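二月份的设备采购计划终于过了初审，Wondex的双臂机器人项目因此从“待议”挪到了“原则同意，再议”。据Condetside园区的老员工介绍，在这家公司，这已算神速。

该项目内部代号Maka，去年秋天立项，打算给园区的样品整理岗位配两台带灵巧手的人形上身机器人。样品整理听上去没什么技术含量，做起来也确实没什么技术含量，只是东西杂：瓶子、罐子、盒子、杯子，形状各异，软硬不一，送来的时候很少有站得整整齐齐的。传统的吸盘设备对付纸箱得心应手，碰到按压泵头就开始犹豫。于是有人提议买手，五根指头的那种。

提议的人是设备规划负责人Analyn Navarro。她在预算说明会上讲了四十多分钟，幻灯片翻到最后一页时，财务部门只问了一个问题：手坏了怎么办。

这个问题后来占去了整份预算说明的三分之一。按照她提交的方案，整机价格反倒最好谈，供应商愿意分期，也愿意送培训。真正让人头疼的是后面那一串小项：手指的备件、腕部线缆、桌面软垫、围挡、地面标线，还有一项写作“练习用品”。练习用品的预算为每月446元，包括饮料、洗护用品、饼干和纸杯。审核人员在“饼干”旁边打了一个问号，Navarro在问号旁边写了“不拆封”，随后又被要求补充说明由谁保管。

“纸杯是最便宜的，也是最费的。”她在会上说，“捏轻了掉，捏重了扁。拿纸杯练出来的手，拿别的我才放心。”

试用台位设在园区二楼，台面铺深青色软垫，后面和侧面立着编织屏风。屏风的采购单倒是一次通过，理由栏填的是“遮挡杂乱背景”，金额也低到不值得开会。Navarro本人对屏风评价颇高，认为它是整个项目里性价比最好的一件设备，不用联网，不用标定，也没有年度授权费。

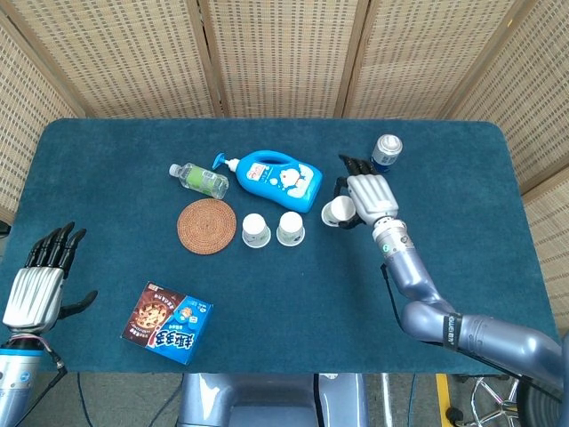

*二楼试用台位，机器人右手握着一只纸杯，台上还摆着瓶子、饼干盒和易拉罐。*

试用期定为90天，考核办法由Tolentino咨询公司代拟，初稿共有十一页，其中两页讲机器人，其余讲表格怎么填。按照初稿，每次抓取都要记录物品名称、起始姿态、结束姿态、是否掉落以及“操作人员主观感受”。最后一项引起了讨论，有人问主观感受是指操作人员对机器人的感受，还是对表格的感受。二稿把它删了，换成一栏“备注”，大家普遍认为这样自由一些。

考核的硬指标是总计3000次抓放。完成之后，再看掉落比例、备件消耗和平均每件用时，三项都要和人工岗位的记录对照。人工岗位的记录目前还没有，需要先安排人做，这笔工时又该算在谁的账上，截至发稿时仍在商量。生产部门认为应当算设备费，设备部门认为应当算生产费，双方都表示理解对方的立场。

采购数量也有反复。立项时写的是2台，初审时有意见认为可以先买一台，看看情况。Navarro的答复比较直接：一台停下来修手的时候，情况就没什么可看了。她算过一笔账，同型号的两台可以共用备件和夹具，培训只做一次，软件授权还能往下谈一档；先买一台、明年再补一台，很可能遇上换代，到时候连手指都不通用。审核意见最后改为“按两台编列，分批验收”，第二台的款项单独挂账，等试用报告出来再放。

至于租赁，方案里也列了。租金按月计，押金不低，手部损耗由承租方承担。财务部门对租赁一度兴趣浓厚，读到损耗条款后兴趣有所下降。供应商还提出过第三种办法，即按抓取次数收费，掉了不算钱。Navarro认为这个办法很有诚意，但双方对什么叫“掉了”谈了两轮没有谈拢。例如杯子从指间滑到台面上，口朝下，稳稳站住，供应商主张这属于放置。

除了主机，计划中还有几项不太起眼的改造。台位附近要增加一路独立供电，线缆要走槽，免得拖在地上；地面的黄色标线要重贴，给移动底座留出转弯的余地；软垫按耗材管理，每季度换一次。Navarro建议把这些统统并入一个“安装与环境”科目，理由是分开报要走五张单子，每张单子的审批链条都比机器人的手臂长。该建议已被采纳，不过合并科目本身需要另填一张单子。

岗位方面，公司表示不会因为该项目减少样品整理人员。现有班组将有两人转做设备看护，负责摆放物品、清理台面和填写备注。班组里对此反应平和，有人关心的是看护岗有没有椅子。椅子已经列入“安装与环境”。

按照目前的进度，正式预算将在下一次季度会上表决，通过之后才能签合同，签完合同再等交货。供应商给出的交货期是“收到预付款之后另行确认”，Navarro在自己的时间表上把这一格涂成了灰色。她说，练习用品可以先买，纸杯反正放不坏。

最新消息是，纸杯的采购单因为没有注明容量被退回，正在重新填写。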